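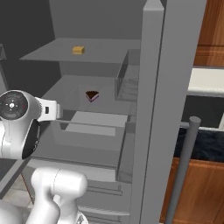 员工问答:配餐间机械臂上线
更新:21/02/2019,Surniline 员工餐厅
问得最多的先放前面,其余陆续补。

会裁人吗?
不会。早班编制不动。取货、清过期品这部分交给机械臂,人调到备餐和出餐口。调岗工资不降,夜班补贴照旧。

它到底干什么?
开了门的冰箱里取放东西。单件、小件。蛋糕切片、黄油块这类先做。汤桶、整箱饮料不碰,还是人搬。

为什么还在电脑里跑,不直接上真机?
仿真里撞坏层板不花钱。Irico 那边先在模拟厨房里练取放,玻璃层板、透明抽屉、门边把手都要过一遍。透明的东西最麻烦,所以进度比原计划慢。真机进配餐间要等到11月。

仿真里的冰箱和我们的不一样啊?
对,型号不同。层板高度后面会按我们的柜子改。有尺寸不对的地方直接报给班组长,别自己量了发群里,上次群里三个版本没人知道哪个准。

我要学编程吗?
不用。要学的:启动、暂停、急停、看报错。培训共7小时,分2次上完,算工时。没培训过的不要动控制面板,包括“就按一下”。

它在动的时候我能伸手拿东西吗?
不能。先按暂停,等手臂停稳再拿。赶时间也一样。地上的黄线到时侯会贴,线内不站人、不放推车。

摆放要改吗?
要。一层别塞太满,东西之间留空,标签朝外。过敏原食品还是单独放,由人取,不交给机器。这条没得商量。

东西掉了、蛋糕压坏了算谁的?
不算个人。填损耗单,原因选“设备”。以前要扣班组分,现在不扣。漏填才扣。

会录像吗?会不会用来考核?
手臂自带的摄像头只对着柜内,录像留7天,只查故障用。不进绩效。工会代表看过条款,原文贴在更衣室门口。

机器坏了谁顶?
按老流程人工取。所以手写取货表先别扔!报修打内线1373,说清楚柜号和报错代码。别重启超过一次。

谁来清洁?
外壳归早班擦,湿布拧干,不喷水。关节和夹爪归 Veretti 的维保人员,我们不拆。冰箱内部清洁跟以前一样,清之前断开手臂电源并挂牌。

我不想调岗怎么办?
可以提。先跟主管谈,再填岗位意向表,Quintanilla 分店也有名额,通勤另算。表交晚了就按默认排班,改起来很慢,想好了早点交。

培训那天我休息呢?
补一场,时间还没定,定下来贴在排班表旁边。

还有别的问题?
写纸条投意见箱,或者跟班组长说。匿名也回,回复统一加在这页后面。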